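Cable Duct and Workbench Wiring: Frequently Asked Questions

What is slotted cable duct?
A plastic channel with rows of teeth along its sides. Wires run inside, and each one leaves through the gap nearest to where it's needed. Most of ours is black.

Do I need a cover?
No, but it keeps dust and wood chips out. Covers are sold separately.

How do I cut it to length?
Use a fine-toothed hacksaw or a duct cutter. Cut through the base between two teeth and file off the burr.

Can I attach it to a butcher-block top?
Yes. Use short pan-head screws with washers and drill pilot holes first. Adhesive tape holds poorly on oiled wood — wipe the area with alcohol and wait 30 minutes before you try it.
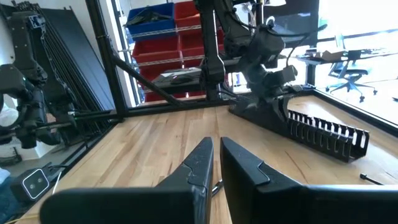 Lay the duct on the bench before you drill and leave it there for a day of normal work. You may want it farther back than you first thought.

When should I use cable ties instead?
Ties are fine for two or three wires that won't change. For anything you expect to add to, use duct. Don't pull ties tight enough to dent the jacket.

How full can I pack it?
Leave a third of the space free.

What sizes do you carry?
The Flalton comes in 3 widths. The Jerik is a narrow version for the back edge of a desk.

Do you sell in bulk?
Yes. Cable ties come in bags of 1,000 or cartons of 3,000. For duct by the carton, write to Alžběta Bednárik in the Ullness sales office.

Can I return cut pieces?
No. Uncut lengths can come back within 30 days.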